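Threads > Kitchen & Home > Roksolana Kostiuk

Okay, thread time. I have been doing dishes by hand for an entire summer and I have turned into a person with opinions about it. Buckle up!

1/ Our dishwasher quit in June. I was going to replace it right away, then the quote from the shop came in and I said let's wait a month. We are still waiting and I kind of love it?

2/ First thing I learned: the order matters so much. Glasses first, then silverware, then plates, then the greasy stuff. My grandmother did it this way and I used to think she was just fussy. Sorry, Baba.

Over-the-sink rack appreciation post, second one down:

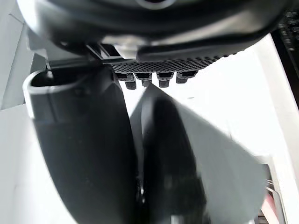
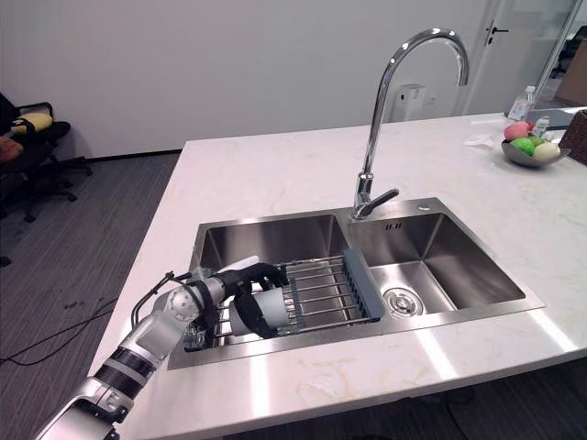 Do you need to change the water partway through? When it goes cloudy or the suds are gone, change it. For a normal dinner I do it once, right before the pots and pans.

3/ Second thing: hot water is great but soaking is greater. I used to stand there scrubbing the oatmeal pot like it owed me money. Now I fill it while I'm still eating and by the time I'm done the stuff slides right off.

4/ (Eggs are the exception!! Cool water for eggs. Hot water cooks them onto the pan and then you have a project.)

5/ Dish soap. I tried a few and I'm back to the plain unscented one from Tuketti, the little grocery on our corner. A small squirt in the tub, another on the sponge for the pans, done. The lemon one I had before made my water glasses smell like a hotel lobby.

6/ Speaking of sponges: I switched to brushes and I'm never going back. A long-handled one for bottles, a short stubby one for everything else. They dry between meals and they don't get that smell. You know the smell.

7/ Antonina Yurchenko asked me last week if I towel dry. I do not! I let everything air dry overnight and put it away while the coffee brews. Exception for cast iron, which goes straight back on the burner for a minute, and the good knives, which get wiped right away.

8/ Oh, and wood. Cutting boards get washed on both sides and stood on their edge. I was only wetting the top of mine for years and it warped so badly it spun like a top when I cut onions. New one is still flat and I'm very proud of it.

9/ My favorite part is that it's become the time of day when we talk. One person washes, one puts away, and somebody always ends up telling a long story about work. Joaquín has heard the entire history of my office and he's still in the kitchen every night, so that's love.

10/ Still deciding on the dishwasher. There are nine of us coming for Labor Day weekend and I may feel very differently on Tuesday morning with a mountain of casserole dishes. Will report back!

11/ Tell me your order. And if you do pots FIRST I want to hear your reasons, I promise to be nice.

More from Roksolana
- Four things I cook when it's too hot to cook
- How I got the tea stains out of my favorite mugs
- A drawer for lids, finally
- Cast iron for scared people
- What I grew on the back steps this June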